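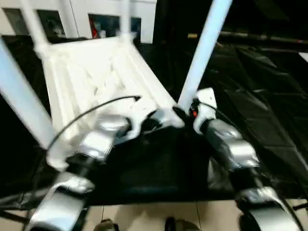 White plastic chair, underside of the seat

[small-venues] Re: Brilness on old white chairs, and the Closach quote
From: Liya Ambaye
To: small-venues list
In reply to: Subbarao Acharya
Messages sorted by: date, thread, subject, author

Subbarao Acharya wrote:

> Has anyone used Brilness on white plastic chairs that have gone chalky?
> We have 40 of them and they spent two summers on the patio. The rep says
> one coat brings back the shine and "seals the surface for the life of the
> chair." Rodrigues has it in the big jug. The other choice is to replace
> the lot with the Closach 601, which is tested to 3000 hours of sun.
> I'm leaning toward the Brilness because it's cheaper, but Rekha thinks
> the chairs are done for. Would like to order by Friday.
>
> Subbarao

Subbarao, I would hold off on both.

Take the Brilness first. "For the life of the chair" is the kind of promise that can't be wrong. If the chair breaks in March, that was its life. Ask the rep what happens if the chalk comes back and whether he'll put the answer in an email. I asked him that two years ago about our planters and I'm still waiting.

Chalky plastic is plastic that the sun has already broken down on the outside. You can put something shiny on top of it and it will look better, the same way a wet driveway looks better. I tried Brilness on six chairs. They looked great in January and by the time we had the doors open again they were as dull as the ones I'd left alone, plus a bit sticky where I'd put it on thick. One customer got a gray smear down the back of a linen jacket. I paid the dry cleaning. Maybe I did it wrong. The label says to wipe off the extra "when ready," and I have no idea what that means.

Rekha may be right about yours, but I wouldn't take her word or mine without checking. Looking at the top of the seat tells you very little. Turn the chair over in good light and look where the legs run into the seat, and along the ribs. Fine white lines that you can feel with a fingernail are cracks. Dust lines wipe off. Then set it on a flat floor and lean on the back with your hand, gently. If it creaks or a leg walks outward, it goes in the trash, and please cut it up first or somebody will carry it home and sit on it.

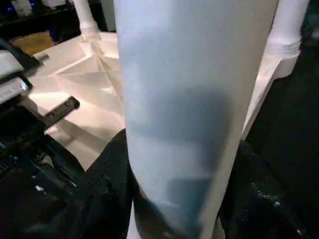

As for the 3000 hours, hours of what? A lamp in a cabinet, I assume, and the flyer doesn't say how strong the lamp was, how warm it got in there, or what they counted as passing. Radis used to print 2000 hours on their chairs and I had two of those split at the back legs in one season under a half-shaded awning. When I called, the man told me the test was for color. Color! The chair could have been in four pieces and passed, so long as all four were white.

So before anybody spends money on the 601 I'd want to see three things in writing: what was tested, what weight the chair takes after the sun test (as opposed to fresh out of the mold), and whether the warranty covers a business. Most of them don't. Sumathi found that out with her tables. "Household use" was in the small print on the second page, and she only saw the second page after she filed the claim.

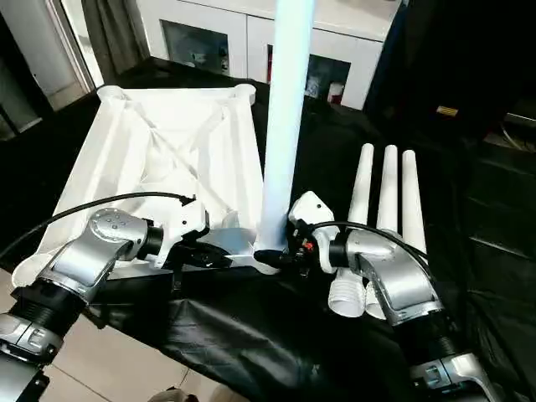

Page last changed: Friday, 4:40 pm

I'd also question the idea that you need to replace them all at once. The quote gets better with more chairs, sure, but then you have a full set that ages together and you're back in the same spot on the same day. Prakash Devadiga buys a stack of ten whenever he's short and keeps the newest ones outside. They don't match perfectly. I have sat on his patio many times and never noticed until he pointed it out.

Cheap things that did work for me, for whatever that's worth:

Dish soap, warm water, a nylon brush. Gets off the green and most of the gray.

Stacking them indoors at night. It's a pain and my closing staff hate it.

A plain canvas cover for the winter. The clear plastic kind trapped water and grew something.

I've heard people on this list swear by car wax. Could be. Nobody has shown me two chairs side by side after a full summer, one waxed and one left alone, and until I see that I'm putting it in the same drawer as Brilness.

If you do go ahead with the jug, do one chair, mark it under the seat with a date, and leave it outside next to one you only washed. Then post what you find, even if it proves me wrong – I'd be glad to save the money on new ones. And ask Rodrigues if they take back an opened jug. They wouldn't for me.

Liya

--
small-venues mailing list
To leave the list, send a blank message with "unsubscribe" in the subject line
Previous message: Brilness on old white chairs, and the Closach quote
Next message: Patio heaters, propane or electric?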